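4. Setting up and using the microwave in the shared kitchen

4.1 Before the first use

The microwave is a white countertop model with a turntable and two round knobs. Please read this section one time completely before you heat anything. The text on the control panel is in Chinese, so a translation card is kept in the top drawer, next to the tea towels. If the card is missing, ask Phúc Khúc for a new one.

1. Put the microwave on a flat, stable table. Leave free air at both sides, behind and above. Do not push the back against the wall.

2. Open the door and look inside. Take out any foam, paper or small bags. Check that the round glass plate lies flat and turns easily by hand.

3. Remove the clear plastic film from the door. It only protects the surface during transport. Start at one corner and pull slowly. If glue stays on the door, wipe it with a soft cloth and a little dish soap.

4. Leave the labels on the top of the oven. They carry the safety information and the service technician will ask for them.

5. Connect the plug directly to the wall outlet. Extension cords are not permitted in the kitchen.

CAUTION: Do not run the microwave while film is on the door. The film can become soft from steam and can come between the door and the body.

CAUTION: Never start the microwave empty. Put a cup of water inside if you only want to test it.

4.2 Opening and closing the door

1. Hold the tall handle on the right side of the door and pull toward you. The door swings to the left, so keep this side of the table clear of cups and bottles.

2. Open the door completely before you put food in. With a half-open door it is easy to hit the container on the edge and spill.

3. To close, push the door near the handle until you hear the click. Please do not let it slam.

NOTE: If the door does not click, look first at the turntable. A plate which is too wide will often touch the door from the inside.

4.3 Heating food in a container

1. Use only containers marked for microwave use. Thin takeaway boxes without a mark are not suitable, also if they look strong. The Pradia boxes in the lower cupboard are suitable.

2. Loosen the lid or lift one corner of it. A tightly closed lid holds the steam and may jump off.

3. Set the container in the middle of the glass plate. It must lie flat. If one corner stands higher than the others, take the container out and place it again, otherwise it can catch on the wall when the plate turns.

4. Choose the power with the first knob and the time with the second. Look at the translation card to see which knob is which. For one portion of rice or soup (300 g), begin with a short time, stir, and continue if it is necessary.

5. Wait a moment after the bell. Use the cloth gloves from the hook, because the container may be much hotter than the food.

CAUTION: No metal, no aluminum foil, no cups with a gold line.

NOTE: From 11:30 until 1 p.m. many people want to eat. Please heat one container at a time and take it out when it is ready.

4.4 Cleaning

1. Pull out the plug.

2. Wipe the inside walls with a damp cloth. Do not spray liquid on the vent slots.

3. Lift out the glass plate and wash it by hand in warm water. Dry it well and put it back.

4. Wipe the handle and the knobs every evening. The kitchen list shows whose turn it is. In September the list begins with Dirceu Frota.

For dried sauce, heat a bowl of water with a slice of lemon and leave the door closed for a few minutes after. Take care with the hot bowl. Powder cleaners will scratch the white surface, and the blue Iltov sponge is for the sink only.

The microwave, door open and door closed 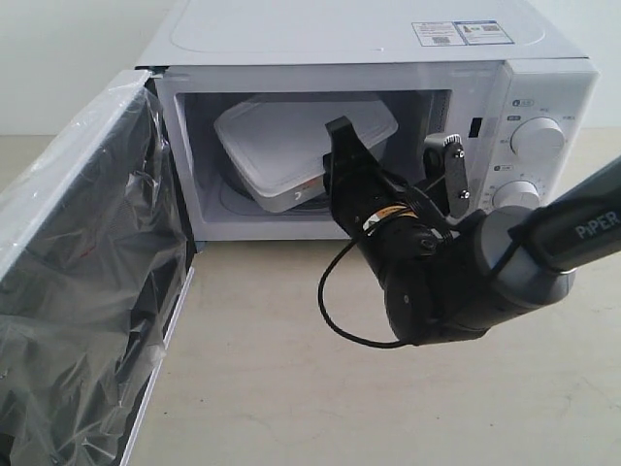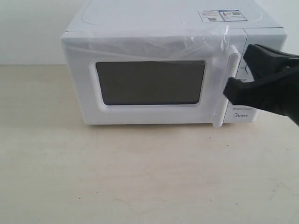
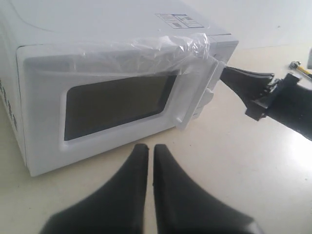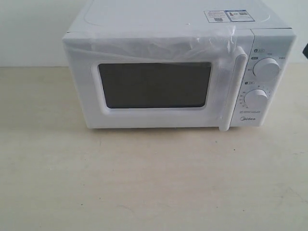

Birniritz House | Kitchen and Common Rooms Team

Questions about this section: Nelli Pelkonen, room 14. Section 5 explains the rice cooker and the kettle.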